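Getting More Years Out of Jeans and Belts

I write this column from a laundry room the size of a confession booth, and I have much to confess. I once boiled a sweater. I have ironed a zipper. What follows was learned the expensive way.

Fold on something flat and hard. A bed is where folding goes to become a pile, and the pile is where it spends the week.

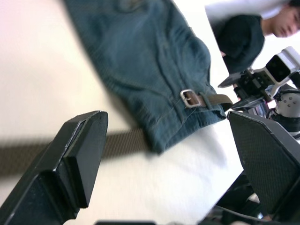
A pale tabletop, ready for laundry day.

Wash jeans inside out, in cold water, with the zipper closed. Go easy on the detergent. The line on the cap was drawn by people who sell detergent. Skip the fabric softener too, unless you like your denim to feel faintly buttered.

Take the belt out first. I know. Everyone leaves it in, meaning to get to it later, and then the buckle spends 23 minutes trying to break out through the drum.

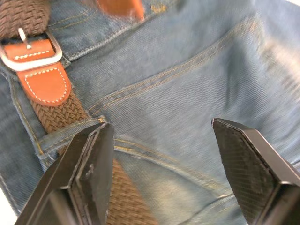 Braided belts need a little more thought than plain ones. The prong goes in anywhere, so most of us use the same spot until it turns into a crater. Move it over a strand now and then. If the braid has bagged out, ease it back into shape with your fingers, lay it flat and leave it alone until Saturday. Hanging a stretchy one by the buckle only makes it longer, and you were not planning to grow into it.

Leather bits get a barely damp cloth and no soap. For a dull buckle, use a dry sock, preferably one whose partner left you years ago.

Check the belt loops while you're there. They take the full force of every morning you yank your pants up in a hurry, and the stitching at the ends goes first. A few passes with heavy thread tonight will save you a hole in the waistband by September.
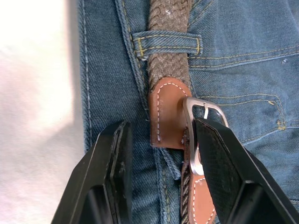

Rūta Kuusk wrote in to disagree with me about the cold water: "Fine for the jeans you wear to the office. Mine go into the garden, and cold water just introduces the mud to the rest of the load. I brush them off dry, then wash them warm by themselves. They fade. So do I."

Brushing first is good advice, and I'm stealing it. Do it outdoors.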